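Lulton Paths and Verges
README for the photo and notes collection

What you have downloaded is a collection of 3437 photos and 3679 short written notes about the walking paths, lawns, verges and fences of Lulton. Yes, there are more notes than photos! Some spots got written up two or three times by different people, and we kept every version, because the disagreements are half the fun.

Last updated 2023-06-21. The version number is in the file called VERSION and we bump it whenever a note is corrected, even for a spelling fix.

What it is for

We made this for people who care about ordinary outdoor ground: parks staff, walking groups, landscape students, teachers who want local material, and anyone who has ever wondered why one path is a pleasure to walk and the next one over is a chore. There are plenty of photo collections of gardens and grand avenues. We wanted one about the concrete path behind the playing field, the strip of grass nobody planted on purpose, and the hedge that has been about to be trimmed for years.

Periklis Andreadis started it with a shoebox of prints and a notebook. Sofia Kokkinos turned the notebook into a spreadsheet, Pantelis Gkikas walked most of the eastern half of town to fill the gaps, and Loredana Guerra wrote the plant entries. Kalliopi Trajkovski handles corrections now, so if you find a mistake, she is the person who will be delighted to hear from you (she means it, she keeps a running list and enjoys closing things off).

What is in the folders

photos/ holds the pictures, sorted into one folder per walk.
notes/ holds the written notes as plain text, one file per note.
walks.csv lists every walk with its start point, end point and surface.
words.txt is our glossary, and it is worth five minutes of your time before you read any notes.
old/ holds the first spreadsheet, kept for anyone who wants to check our work.

The walks are named after where they begin. Bronstead walks start at the north end of town, Nastley walks start by the old brickworks, and Economou walks all begin at the gate of the former Economou nursery, a handy meeting place with a wall you can sit on.

How a note is written

Every note covers the same ground in the same order: the surface underfoot, the edges, the grass on either side, anything upright (fences, posts, trees), and then whatever is at the far end of the view. The order came from Periklis, who noticed that this is how people look at a path when they are walking it. You check your feet first. Then your eyes wander.

Surface gets its own line. We use concrete, asphalt, gravel, brick, bare earth and mown grass, and "mixed" when two of those share a stretch. Condition is a separate word: smooth, patched, cracked, rutted or loose. Please keep those two apart when you search. Early on we had people writing "good gravel" as a surface and it took a whole July to untangle.

Edges get more attention than you might expect. A path with a clean raised strip down one side reads completely differently from one that simply fades into the lawn, and it matters for mowing, for wheels, and for where water ends up. The note says which side the edge is on, going by the direction the photo faces. Left is the photographer's left. 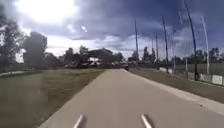 Grass is where the notes get lively. Loredana asked for two words per entry, one for color and one for how closely it is kept, and people took to it with real enthusiasm. Olive, straw, dull green, brown at the edges – you can follow a whole dry summer through the color words alone. We never standardized them. If you need tidy categories, words.txt groups them into four bands (green, olive, straw, brown), and a second column in walks.csv gives the band that turns up most on each walk.

For height we use shorn, short, shaggy and let go. "Let go" is a compliment in about half the notes that use it.

Fences are recorded as low, chest height or tall, plus whether they follow the path or cross it. Where a fence is too far off to say what it is made of, the note should just say "fence" and leave it at that. We would much rather have a short true note than a long hopeful one. The same goes for trees. A dark clump on the skyline is a dark clump. If Loredana could get close enough to name it, the name is there, and if she couldn't, it isn't.

The far end of the view is a free text line. Rooftops, shelters, parked cars, a hill, more path. Pantelis is especially good at these and his are worth reading for their own sake. One of his Nastley notes says only "gate, then weather."

How the walks were chosen

We began with the routes we already used. That gave us lots of Bronstead and hardly any Nastley, so Pantelis drew a grid over the town map and we went out to cover the squares we had missed. A few squares are still thin. The industrial edge past the brickworks has only one walk, and the riverside is missing altogether as the towpath was closed for repairs during the main collecting season.

A walk counts if it is open to the public, can be done on foot without climbing anything, and is at least 500 yards long. The longest single stretch without a turn is 900 yards, out at Bronstead, and it is far more interesting than that makes it sound. The light changes, the verge changes, and the buildings at the end seem to stay the same size for ages and then suddenly arrive.

We did most of the work in daylight, at whatever hour people could manage. There is no evening set. We would love one.

Things to know before you use it

Colors in the photos are not matched from walk to walk. Bright skies wash some of them out, and pale surfaces suffer most. Trust the note over the photo for grass color, and trust the photo over the note for the shape of a bend. We are all terrible at describing bends. "Slightly left" covers everything from a gentle drift to something close to a corner.

Distances in the notes are paced, and our paces differ. Sofia measured hers and Periklis refused to. The distances in walks.csv were done properly with a measuring wheel, so use those for anything serious.

Distant things are often blurred or tiny. Please don't use this collection to count parked cars, identify buildings or judge how busy a place gets. None of it was gathered with that in mind, and the notes don't record it in any steady way. Where a person could be recognized or a license plate could be read, we left the photo out and kept the note.

The plant names are Loredana's and they are good, but she would like you to know that winter entries were done from bark and bud alone. Treat those as best guesses. They have a "w" in the last column.

Nothing in here tells you whether a path is safe or suitable for a particular wheelchair, stroller or bike. Surface and condition will give you a start, but go and look before you rely on it.

Some ways people have used it

A class at Nastley School printed twenty photos, covered the notes, and wrote their own before comparing. Their grass words were better than ours, and several are now in the glossary with thanks. (My favorite is "biscuit.")

A walking group used walks.csv to put together a set of smooth, level routes for members getting over knee trouble. They sent back corrections for three of the Bronstead walks, all of them right.

Sofia has been pairing up walks that run alongside each other on opposite sides of the same lawn. It's a lovely way into the collection: the same grass and trees, and two completely different ideas of what the place looks like. If you try it, start with Bronstead 4 and Bronstead 7.

Adding to it

Please do! You need a photo, a note in the usual order, and the name of the walk. If it is a new walk, send the start and end points as well and we will get the wheel out. Stand on the path if you can and point the camera along it, at whatever height suits you. Photos taken from the side are welcome too, with "side" as the first word of the note.

Write the note on the spot. We tested this on ourselves, and the notes written at home later were longer, smoother and wrong in more places. Two lines scribbled while you are standing there will do nicely.

Don't tidy anything up before you take the picture. Leave the leaves. If there is a cone in the way, the cone goes in the note.

Corrections go to Kalliopi through the form on the project page. Give the note number and the line you think is off. If you and the original writer simply see it differently, we will add yours as a second note and leave the first one standing.

License and credit

Photos and notes are free to use, copy and change, including in teaching materials and printed leaflets. Please credit "Lulton Paths and Verges" and mention the version number. If you change the wording of a note, take the writer's initials off it.

Known problems

Two walks are both called Economou 3. The one with gravel came first. We will rename the other in the next version.

Several Nastley photos are rotated in walks numbered 11 and up. The notes for them are fine.

The glossary lists "verge" twice with slightly different meanings, and the argument over which one stays is still open. Until it is settled, read "verge" as the strip between the path and whatever stops you from going any farther.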